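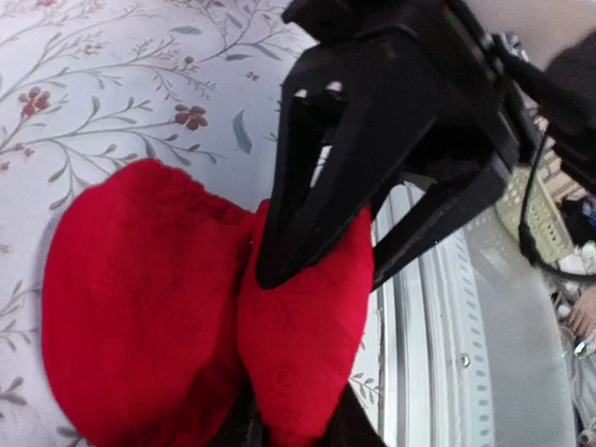 A fold of the red cloth.

The Bomport Tars had lost the first two games of the series to Cheon, and on Sunday they started Masaru Oshima because there was no one else left to start.

He was in the bullpen by noon. The catcher, a big kid from Tevov with a sore thumb, squatted behind the plate they had set into the dirt out there and caught him for a while without saying anything.

"It's flat," the catcher said finally.

"I know it's flat."

"The slider, I mean."

"I know which one."

Oshima had thrown the slider for most of his life. It had gotten him out of high school and into a uniform, and it had kept him in one long after his fastball quit. In April it had still been good. Now it came in belt high and stayed there like something set on a shelf.

The manager walked out with his hands in his back pockets. His name was on the lineup card in the same square letters he used for everything, including the notes he left on lockers when he let people go. He had not left one on Oshima's. He asked how the arm was.

"Fine," Oshima said.

"Give me five innings."

"All right."

The attendance was 1,862, and the park held more than 4,000, so there was room for people to move into the shade when the sun came over the third base side. The Nullel Paint sign in left field had lost a screw and knocked against the fence whenever the wind picked up.

Cheon's leadoff man hit the second pitch of the game into right for a single. The next man bunted him over. Oshima got a fly ball, and then he walked a man he had meant to pitch to, and then the first baseman for Cheon, who had homered on Friday, hit a line drive straight at the shortstop. It was hit as hard as anything Oshima had given up all year. The shortstop caught it in front of his belt and looked surprised.

He threw only fastballs and changeups in the second. In the third he tried the slider and it was hit off the Nullel sign for a double, and the run scored on a ground ball. He went back to the dugout and sat at the end of the bench with a towel across his knees.

The catcher came and sat next to him, still in his gear.

"You want to drop it?" the catcher said.

"No."

"They're sitting on it."

"Then bounce it. Call it and I'll bounce it."

"With my thumb?"

"Block it with your chest."

The catcher thought this over. Out on the field the Tars were going down in order.

In the fourth they did it that way. Oshima threw the slider into the dirt a foot in front of the plate, and the Cheon hitters, who remembered where it had been an inning ago, swung over it. Two of them struck out. The catcher took one off the collarbone and another off the inside of his knee, and he got up slowly from both.

Bomport tied it in the bottom of the inning on a walk, a stolen base and a single that the second baseman should have had. Nobody argued about the scoring.

Oshima went out for the fifth and gave up a hit, got a double play, and then threw eight pitches to the Cheon center fielder. The man fouled off four of them. On the last one the catcher put down two fingers – the sore thumb tucked in behind the others – and Oshima threw the slider, and it did not go in the dirt. It started at the hip and broke down over the inside corner. The center fielder watched it. The umpire took a while and then called it.

Oshima walked off. He did not look at the catcher, and the catcher rolled the ball out toward the mound and came in behind him.

"That was a good one," the manager said.

"I can go another."

"I've got the kid warm."

The kid gave up 3 runs in the seventh. Cheon won it 4–2 and got on their bus in their uniforms because the visitors' showers were out again.

Oshima stayed to ice his shoulder. When he came out of the training room, the clubhouse was mostly empty and someone had turned off half the lights. He went to his locker. There was nothing taped to it. He took his glove down, put a ball in the pocket, wrapped a band around it and set it back on the shelf.

The catcher was sitting across the room with his hand in a bucket.

"What did you do different?" he said. "On the last one."

Oshima buttoned his shirt.

"I don't know," he said. "Same grip."

"Same everything?"

"I was tired. I think I let go of it late."

The catcher nodded and moved his hand around in the ice. After a minute Oshima picked up his bag, said he would see him Tuesday, and went out to find his car.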